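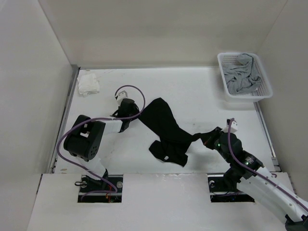 Transférer un texte ou un petit motif sur du tissu pour une page de scrap, j'ai mis un temps fou à y arriver proprement. Les tutos parlent toujours de coton blanc bien plat. Moi je récupère de vieux vêtements, donc des formes bizarres, des coutures, des bouts tout tirebouchonnés. Un vêtement noir étalé comme ça, à moitié tendu et avec une extrémité toute ramassée, on ne colle rien dessus tel quel. On découpe d'abord dans la partie la plus large, on oublie le reste. Et sur du noir : encre blanche ou poudre à embosser, sinon on ne voit rien.

## Préparer le tissu

- Laver sans adoucissant. L'adoucissant laisse un film, l'encre perle.
- Repasser à l'envers, sans vapeur.
- Couper plus grand que prévu, 2 cm de marge tout autour. On recoupe après.
- Tissu qui gondole : papier congélation au dos, côté brillant contre le tissu, un coup de fer. Se décolle ensuite sans traces.

Pour le jersey, le papier congélation est obligatoire. Essayé sans, poubelle.

## Coller sur la page

La colle liquide traverse. Toujours. Même celle de chez Temport que tout le monde m'avait conseillée. Double face large, ou thermocollant si le papier est épais (jusqu'à 20 secondes de fer, chez moi ça suffit, à vous de tester sur une chute).

Les bords : soit on effiloche exprès, soit vernis-colle très dilué au pinceau, on laisse sécher, on coupe net. Ciseaux réservés au tissu svp. Les miens, des Wieczorek, ont coupé du papier une seule fois et j'ai du les faire affuter.

## Tamponner

Tampon en caoutchouc mieux que silicone, les détails fins bavent moins. Encre pigmentée spéciale textile. Appuyer droit, ne pas basculer, compter lentement, relever d'un coup. Fixer au fer à sec avec une feuille de cuisson entre les deux.

Raté ? Un bouton par-dessus. Ou une étiquette.

## Ranger les chutes

Par couleur, dans des pochettes transparentes debout. Longtemps tout en vrac dans une caisse Stula, je ne retrouvait rien. Le noir à part, il peluche sur les clairs.

Les morceaux trop petits vont dans un bocal, ça sert pour les coins et les languettes d'onglets.

Astuce de Wajid Siddiqui, laissée en commentaire : un rouleau anti-peluches sur le tissu juste avant de tamponner. Adopté.

Reste à tester les feutres Ikach sur lin, je complèterai quand je les aurai reçus. Et pour les pages de décembre, pensez à couper les rubans à l'avance, après c'est la course.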